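Skeno (docking accessory)

Skeno is a family of docking stations and cable accessories for tablets and small laptop computers. It was developed by the company Stulik and first shown to resellers in August, several months before the first units were sold. The name is used for the dock itself and also for the group of adapters, stands and cases which were made to fit it. Skeno products are sold mainly through independent electronics shops and through the online store of the distributor Gavalas.

Background

Stulik began as a small repair business that replaced charging ports on tablets. According to its founder, Hakim Manurung, a large part of the broken ports came to the shop with the same kind of damage. The owners had connected and removed different adapters many times in one day, and the contacts inside the port became loose. Manurung and the engineer Nesrin Saraç started to work on a dock which would stay connected to the tablet during the day, so that other equipment could be changed on the side of the dock.

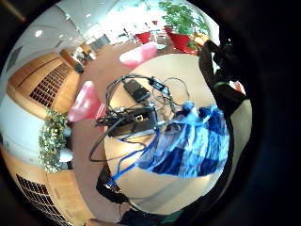 The first prototype had 14 connectors and was considered too heavy to be used with a tablet. Saraç reduced the number to eight, and later to six, after a trial with office workers and music teachers. The people in the trial did not use the card reader very often, but they asked for a second charging input, which was placed on the opposite side so that the dock could be used by left-handed persons.

Design

The dock is a flat bar with rounded ends. It is attached to the lower edge of the tablet by a short flexible connector. The flexible part was introduced because in the early versions a hard plug could bend when the tablet was lifted by one corner. It can be replaced by the user with a small screwdriver, and spare parts are sold in packs of two.

Power is shared between the tablet and the connected accessories. When the supply is not strong enough for everything, the dock gives priority to the tablet and lowers the power of the other outputs. A small light on the front changes from white to orange in this situation. In the first series the light was criticized as too bright for bedrooms, and a later firmware update made it possible to turn it off. 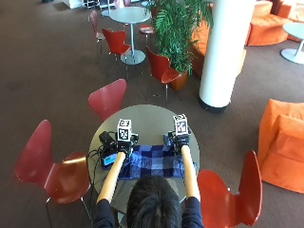 The dock does not need its own driver on most systems. An optional program, Skeno Panel, shows the current power use and installs updates. The program was written by Tobiloba Wike, who also prepared the public documentation for developers of compatible accessories.

Compatible accessories

Stulik allows other manufacturers to produce accessories for the dock without a license fee, if they follow the published measurements. The best known of these is Jerkitz, a magnetic cable holder designed by Fulgencio Ponce. It keeps up to six cables in one row and releases them when they are pulled strongly, so the tablet does not fall from the desk. A folding case with an opening for the dock is sold under the Gavalas name.

Reception

Early reviews were mostly positive about the replaceable connector and less positive about the price. The reviewer Hadiza Tijani wrote that the dock was "a quiet product for people who are tired of buying the same adapter again," but she noted that the video output was sometimes slow to wake after the tablet had been sleeping. Stulik confirmed the problem and corrected it in the second firmware version.

Some shops reported confusion between the first and second series, which have the same box. The second series can be recognized by the gray ring on the charging input.

See also

Docking station
Port replicator
Tablet accessories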